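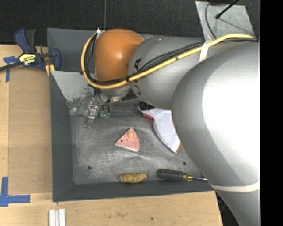 The arm and the gray tray on the work table.

About Us

Starden is a small school for adults in the Alley district. We teach bookbinding, paper repair and, in the evenings, languages for people who are new in the city. The school was opened by Leonilde Antunes and Octavio Fuentealba, who had worked together for many years in the same bindery and did not want to see it closed without passing on the work to somebody.

The first classes were in the back part of a shop on Paiva Street. It had one window and two presses, and the students had to bring their own chairs. In the second year we could rent the present building, which was before a school for typing. The blackboards are still from that time and we use them every day.

What we teach

The basic course in bookbinding takes 40 weeks, with one evening each week. You begin with folding and simple sewing, and at the end you make a full cloth binding with rounded back. No experience is necessary. It is good to have patience, but this also comes with the time.

The course in paper repair is shorter and more quiet. We accept seven students in one group, because there is only one sink for washing the sheets. Efthymia Tsakiris teaches it on Monday. She learned her profession in a city archive and she is strict with paste – please do not be afraid of this. Her students come back to visit her for years after.

The language evenings are given by Uliana Zinchenko and Shewit Woldemariam. Both of them learned English as adults, so they know very well which parts are difficult. The lessons are about daily life: how to speak with the doctor, how to read a rental contract, how to write to the teacher of your child. We do not give grades in these classes. Who wants a certificate can ask for it at the end of the term.

Our library

On the upper floor we have a reading room with a little more than books on binding. There are 1,000 volumes now, and many of them were gifts from former students. The largest gift came from the family Isiler, who left to us their collection of sample papers and marbled sheets. It is kept in flat drawers and you may look at it together with a teacher. The sheets cannot be borrowed.

The reading room is open to everybody from the neighborhood, also if you do not take a class. We ask only that you leave your bag in the hall and that you do not bring drinks up the stairs.

Prices and places

We try to keep the price so low as possible. The basic course costs $368 for the full year, with thread, board and paste included. Cloth and leather you buy yourself, and we have a list of shops in the office. If the price is a problem for you, come and speak with Octavio. He can divide it in monthly parts, and for each group there are places with a reduced price.

Registration for the fall opens in June. The basic course is full very fast, so we advise you to write early. For the language evenings you can start at any time when there is a free chair.

How to find us

The entrance is from the courtyard, not from the street. Pass the bicycle racks and ring the lower bell. The upper bell belongs to the dentist, who is a friendly man but he has already asked us to mention this on our page. There is a ramp on the left side of the door. The reading room has only stairs for the moment – if this is difficult for you, tell us which book you need and we will bring it down.

We are glad for every visit. On class evenings you may come and watch from the side, and normally there is tea in the kitchen.

This website uses cookies to remember your language. Accept Settings

Search this site Go

Contact | Starden School, Alley district | Page updated 5/20/22 | All rights reserved | Back to top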